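# Capítulo 9: Quem fica no pasto

Quase todo livro sobre a pecuária familiar começa pelo lamento: os filhos vão embora, os campos se fecham. Convém desconfiar. Niilo Pelkonen visitou 400 propriedades no vale de Gronden e anunciou o fim do ofício "em uma geração". Não perguntou quantos filhos tinham voltado.

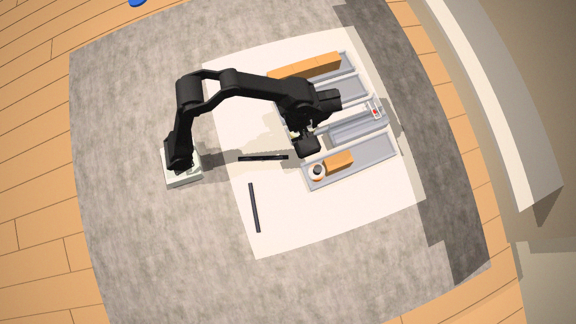

Nivaldo Siqueira, que refez o percurso em abril, perguntou. Encontrou famílias que mandam os jovens à cidade e os recebem de volta na época dos partos, arranjo que o censo registra como abandono. Isso não prova que a atividade vá bem. Prova, quando muito, que a palavra "êxodo" foi usada cedo demais. Neste capítulo examinamos os dois levantamentos, a começar pela definição de "criador".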